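Ticket 503: Recipe newsletter stops sending partway through the list
Status: reopened, then resolved
Raised by: Ghazala Jafri
Product: Dolluta Mailer, hosted plan

Hello all, and I'm sorry in advance for the length of this one. I've been going round in circles since Monday and I'd rather put down too much than leave out the bit you need.

I send out a cookery and home newsletter, Sullow Letters, to a little over 2,000 people every fortnight. It has gone through Dolluta since November and I've been very happy with it, I really have. The last two issues, though, have stopped partway. The progress bar gets going nicely, then sits there, and after a long while the page gives me "Service unavailable (503)" and a button to try again. The first time I pressed the button, and I'm afraid some of my readers got the marmalade issue twice. One lady wrote to say she had enjoyed it both times, which was kind of her.

Things I have tried so far:

Logging out and in again, on the laptop and on my daughter's.
Sending at six in the morning in case it was busy.
Taking out the poll at the bottom.
Sending only to the group called "Friends", which has 200 people in it. That went through without a murmur.

So small lists go and the big one doesn't. I did wonder whether one bad address might be jamming things up, as I typed a good many of them in by hand from a sign-up book, and my handwriting is one thing but other people's is quite another. I've been through as far as the letter M and put right the ones with commas where the dot should be.

Reply from Shoaib Yousafzai, support

Hello Ghazala, thank you for such a full write-up, it saves me asking half of my usual questions. Please don't press the try again button for the moment! It starts from the top of the list, so anyone who has already had the letter will get it a second time. I'm putting a hold on the issue from our side so it can't go out by accident.

A bad address shouldn't stop a send. It gets skipped and put in the report under "Not delivered", so you can leave N to Z in peace. The log for your account shows the send being cut off at the 15 minute limit. Your letter is being built afresh for each reader, and something in it is making each copy slow to build. Could you tell me two things: do you use the "Dear first name" greeting, and have you changed your template lately?

Ghazala Jafri

Yes to the greeting, I've always had it and people like it. And yes, now you say it, I did change the template just after New Year. I wanted a wider column, so I copied the one called Gakness and moved my old sections across by hand. There is a block at the foot named "Related letters" that came along with it. I never filled it in and I took it to be empty.

I'm pasting the last part of the current issue below, exactly as it comes out of the editor, in case there's something odd lurking in it.

--- start of pasted text ---

A tidy corner for January

I have never been one for a grand clear-out. I do a shelf at a time, with the radio on, and I stop when the tea goes cold. Take everything off, wipe the wood with a barely damp cloth, and go along the grain. Anything you haven't picked up in a year can go in the bag by the door, and if you change your mind by the weekend then back it comes and no harm done.

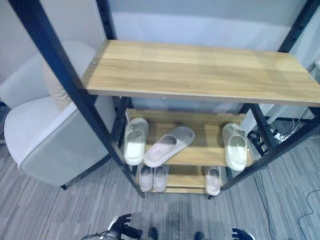

--- end of pasted text ---

Zubaida Sethi: I had this same trouble with my choir mailing, and it was the "Related letters" block for me as well. Even when you leave it blank it goes off and looks through every past issue for each person on the list. I deleted the block and the whole lot went in a few minutes. You have to take it out of the template and out of the issue too, or it creeps back in.

Shoaib Yousafzai, support

Thank you Zubaida, that matches what I'm seeing in the log. Ghazala, here is what I'd do, in this order:

1. Open Templates, choose your copy of Gakness, click on the block at the foot and press Remove.
2. Save, then open the held issue and remove the block there as well.
3. Send a test to "Friends test" or just to yourself.
4. Let me know, and I'll release the hold. I've set it to carry on from where it stopped, so the people at the top of the list won't be bothered again.

Ghazala Jafri, Jan 22, 2021

Done, tested, and gone! I made a pot of tea to see me through the wait and it had finished before the tea had brewed. The report has a handful under "Not delivered", all from the back half of the sign-up book, so I shall carry on from N after all. Thank you both so very much. Would it be possible to have a warning beside that block? I'd never have guessed it was doing anything.

Shoaib Yousafzai, support

Lovely news. I've passed the warning on as a separate request and linked it to your ticket. Closing this one, but a reply will open it again.

Contact support | Copyright Dolluta | Back to top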